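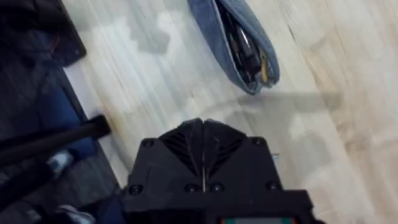
Black, with a row of slats down each side.

February, just gone eleven at night

Page 143 of this notebook, and I've finally got something worth writing in it. I swam 200 lengths today! Not in one go, obviously (there was a long sit on the side in the middle, and half a banana) but all in one visit, and I'm counting it. My arms feel like someone else's. I had to ask for help with the lid of the pickle jar at tea and didn't even mind.

Glenys Pomare was in the next lane doing that lovely slow backstroke of hers. She's been on at me to sign up for the lake swim at Sedolau in the summer and I keep saying I'll think about it. The cold bothers me more than the distance. She did it two years ago and came 494th, and she still has the paper number pinned up in her kitchen next to the calendar – 809, gone all crinkly. I said I'd decide by the end of the month. Might need a new costume either way, the old one has gone baggy at the back.

Came home on the late bus, the one that goes all round by Niduseck, and nearly nodded off against the window. Soup, toast, then more toast. Rang Mum, who wanted to talk about her hip and then about next door's hedge, which is still up over the gutter.

Need to remember: goggles (the strap's going), shampoo, ring the dentist, post the card to Auntie. Hot water bottle's on. I can hear the rain starting up again and I've left the towels out on the line.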